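3.2 Trousers and other two-legged garments

Trousers were the slowest garment class to fold in the Lenihan household survey, and they are treated apart from shirts and towels for that reason. A shirt laid face down offers a flat back and two sleeves that can be brought in one after the other. A pair of trousers has a stiff band at one end, two loose tubes at the other, and pockets that shift the weight of the cloth to one side. Of the 2,000 garments logged across the survey homes, 1,518 were folded on the first attempt. The remainder were shaken out and started again, and trousers made up the largest share of that group.

Fabric mattered more than size. Smooth cotton trousers could be lined up along the inner seam and halved in a single motion. Soft or napped fabrics held on to themselves, so that one leg often traveled with the other when only one was meant to move. Folds made in these fabrics were also thicker and tended to open again before the second fold was complete.

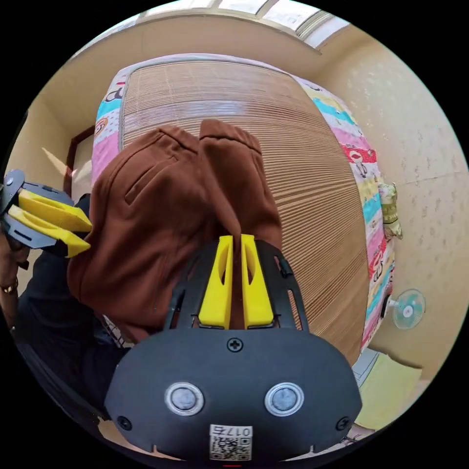
Figure 2. Brown trousers bunched in large folds during handling.
By the Nekent Textile Care Group, Priteo Institute for Domestic Studies
Posted 21/01/2026

The brown pair in Figure 2 looks to be of the soft, slightly fuzzy kind. With the cloth gathered in this way, a waistband and a hem can be hard to tell apart, and a pocket seam may be the only firm guide to which way the garment faces. Our coding scheme therefore records a garment as "oriented" only when the waistband has been identified and both legs point in the same direction. Garments that met this condition before the first fold were seldom restarted.

Participants in the Jilen homes were asked in March to describe their usual method. Most reported a lengthwise fold first, leg over leg, followed by one or more crosswise folds to fit the shelf. A smaller group hung trousers by the hem and folded only those meant for drawers. Both methods were accepted, and the finished stack was scored on edge alignment and height alone.

Cuffs were a further source of variation. Turned-up or elastic cuffs left a raised end that tilted the stack, and 200 pairs were scored a second time after the cuffs had been smoothed by hand. The 2 sets of scores are reported separately in Section 4 - the first set is used in all comparisons with shirts.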